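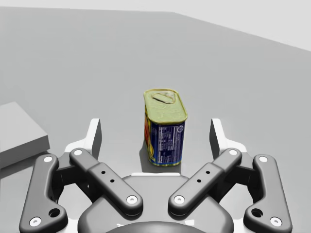 Food can with pull-tab lid, gray tabletop

11 Opening a memorial page

This section covers the steps for opening a memorial page in Gelten, from the family intake sheet to the first public view. It applies to funeral homes on the Undside hosting plan. Homes that host their own pages should follow the Ruddock import notes instead.

Before you start, have the following ready:

Signed intake sheet
Full legal name and any nickname to be shown
Dates of birth and death
Service place and time, if set
Name and email of the family contact
One portrait

11.1 Create the record

1. Sign in to Gelten with a director or office account. Read-only accounts cannot create records.
2. Open Records and select New Memorial.
3. Type the legal name exactly as it is on the intake sheet. Put a nickname in the Known As field. Do not put it in quotation marks; the page adds them.
4. Enter both dates. Age is worked out from the dates and cannot be typed in.
5. Select the branch. For homes with a single branch this field is already filled.
6. Select Save Draft. The record number appears at the top left.

Note: Write the record number on the intake sheet. Support will ask for it.

Caution: Do not copy an old record to make a new one. Guest book entries are copied along with it and must then be removed one at a time.

11.2 Enter the notice

1. Open the Notice tab.
2. Paste the text from a plain text editor. Text pasted straight from a word processor keeps hidden formatting, which can break the line spacing on phones.
3. Check the preview for names split across lines. Use a fixed space between a first initial and a surname.
4. Enter the survivors in the order given by the family. Gelten does not sort this list.
5. If the service is private, set Service Details to Hidden. Deleting the details from the notice does not remove them from the calendar feed.

The notice may be changed after it goes live. Each change is stored under History with the account name. A sample record for Yasuo Iwasaki is supplied with every new account and can be used for practice. It is never shown to the public.

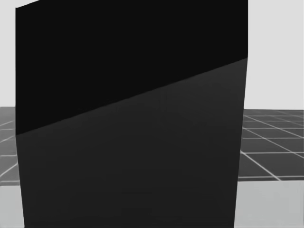

Black and charcoal gray surfaces, close view

11.3 Add the portrait

1. Open the Portrait tab and select Upload.
2. Choose a JPEG saved at quality 95 or higher. Scans should be made at 300 dots per inch; a 96 dots per inch file will show on screen but is rejected for the printed book.
3. Drag the crop box until the face is centered.
4. Select Apply.

If the upload stops before it is complete, close the tab and repeat from step 1. The partial file is cleared when the tab closes.

11.4 Set up the guest book

1. Open the Guest Book tab and switch Entries to On.
2. Set Review to one of these values:
Office: staff approve each entry
Family: the family contact approves each entry
Open: entries appear at once
3. Enter the email of the family contact. A confirmation link is sent. The link expires after 14 days.
4. Set a closing date, or leave the field blank to keep the book open.

Caution: When Review is changed from Open to Office or Family, entries already shown stay on the page. Hide them by hand if needed.

Note: Entries left waiting at the closing date are held, not deleted. They can still be approved and will be included in a keepsake book ordered later.

11.5 Publish

1. Select Check Record. Missing fields are listed in red.
2. Correct each item and select Check Record again.
3. Send the preview link to the family contact and wait for written approval.
4. Select Publish.
5. Open the public address in a private browser window and confirm that the name, dates and service details match the intake sheet.

The page address cannot be changed after publishing. To correct a misspelled address, contact the Prutemthorpe support desk with the record number.

Section last revised 14 August 2024. For keepsake book orders, see section 12.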